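Vinik hand-held gripper, review after one season

Reviewed by Kidus Wolde, Anside

Anside bought 4 Vinik grippers to record demonstrations for the Mersha tidying robot. The operator holds the device, does the chore by hand, and the recording goes into training. Before this, our facilities staff did those chores and the engineers guessed at the motions.

Setup is short. The printed cubes on the fingers must stay clean and in view, or the recording is rejected. Of 2666 recordings, 543 were thrown out, most of them for a covered marker.

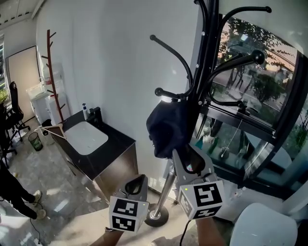 Soft items are the slow part. A cap or a scarf has to be approached from underneath, and new operators need about 300 attempts before their rejection rate levels off. Rigid items take far less practice.

The job has changed more than the headcount. Two cleaners now spend mornings recording and afternoons on their regular rounds, at a higher pay grade. They also decide which chores get recorded, a call that used to sit with engineering. Complaints so far concern wrist strain and the cable. We cap sessions at forty minutes.

Compared with the Braltow unit we tried in January, the Vinik is lighter but has a stiffer trigger. Spare fingers ship slowly. Recommended for offices with staff willing to learn it, less so for shift work.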